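Tavham Desk Mat, Large: Four Months In

17 Jul 2022

I held off on buying a desk mat for a long time. The pitch never made sense to me. You already have a desk, and the desk is already flat, and now a company would like you to pay for a second flat thing to put on top of the first one. Every review I read said the same four or five words (premium, clean, minimal, and so on) and most had a discount code at the bottom. There is no code at the bottom of this one. I paid full price.

What changed my mind was noise. I take calls from home most of the day, and I set my coffee mug down harder than I think I do. A coworker asked me, politely, whether somebody was hanging pictures. So I bought the Tavham in the large size and in gray, and I've used it every working day since.

First, the claims. Tavham says the mat "transforms your workspace." It does not do that. My workspace is the same back bedroom it was before, with the same radiator that ticks. Tavham also says the surface is "engineered for precision," and I'd like somebody to tell me what that means for a person who fills in spreadsheets. My mouse moves across it fine. My mouse moved across the bare desk fine too. If there's a gain in precision I have not been able to find it, and I went looking, because I wanted my money's worth.

The noise claim is the one that holds up. The mug lands with a thud you can barely hear in place of a crack. Typing is softer as well, although that depends more on your keyboard than on anything under it. I moved the keyboard on and off the mat for a week to check, and the difference was there but small. If quiet typing is the only thing you want, buy a quieter keyboard.

Now the part that annoyed me. The mat ships rolled up, and the instructions say it will lie flat "within hours." Mine took 2 weeks. The corners on one end kept lifting, just enough to catch a sleeve, and I ended up weighing them down overnight with cookbooks. I wrote to Tavham and got a cheerful answer telling me to warm it with a hair dryer on low. I tried that. The corners went down, came back up by lunch, and settled on their own when they were ready. They're flat now and have stayed flat.

Smell: yes, there is one. The store page doesn't mention it. It's the smell of a new shower curtain and it hung around for several days with the window open. If you're sensitive to that kind of thing, unroll it in a garage first.

Cleaning is easier than I expected. Coffee wipes off with a damp cloth. Ballpoint ink does not, and I have a short blue line near the front edge that I suspect will outlive the mat. Hand cream leaves a shine where your wrists rest, and you have to go at it with dish soap. Crumbs and dust show up on a dark color more than they would on tan. I knew that going in and bought the dark one anyway, so I'll take the blame there.

I also borrowed two competitors from people at work for comparison. The Fulenon is thinner and cheaper. It lay flat right out of the tube, which I resented, but it crept toward me whenever I leaned on it and I was pushing it back all day long. The Ticona is real wool felt, looks very nice, and pills like an old sweater. I gave it back after a few days with an apology for the fuzz. Between the three I'd still pick the Tavham, mostly on grip. It hasn't moved since I put it down.

Size is worth a warning. Measure your desk, then measure it again with everything on it. On a narrow desk the large will run under your monitor stand and you'll have to lift the whole works to clean beneath it.

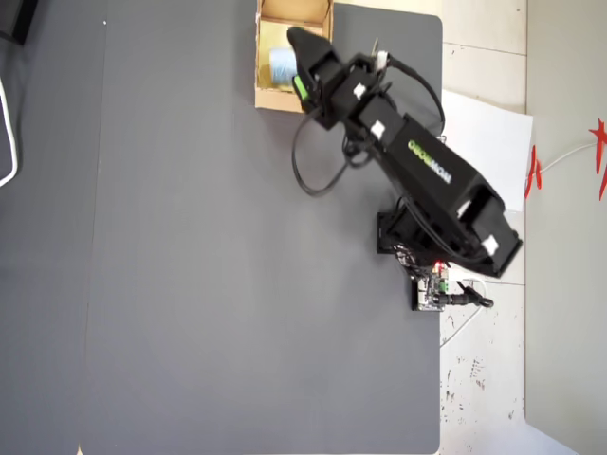

Orlando Ccori wrote in to say that I was too easy on it. He has had the same mat since last August, and the edge nearest his chair has started to curl under where his forearms rub. Tavham told him that was normal wear and outside the warranty. His other complaint was the price, which he thinks has gone up twice while the mat itself has stayed exactly the same. He put his old one in the closet and went back to a bare desk with a cork coaster.

I can't argue with the coaster. It would have fixed most of my mug problem for the price of a sandwich. On the curling, I've looked closely at my own front edge and it's still straight, but four months is less than a year and I rest my arms there too. The warranty wording is vague enough that I wouldn't count on it. It covers "defects in materials" and leaves out anything caused by "ordinary use," and I don't know what other kind of use a desk mat gets.

So, should you buy one? If your desk is loud, or scratched, or cold on your arms in winter, it helps with all of that. If you're hoping to get more done, you won't. Hadley sells a plain office version without the fancy packaging that several readers like better — I haven't tried it, so I won't rate it, but I'd look at it before paying Tavham's price. I'm keeping mine. I wouldn't replace it with another one at full price, and I'll update this page if the front edge starts to go.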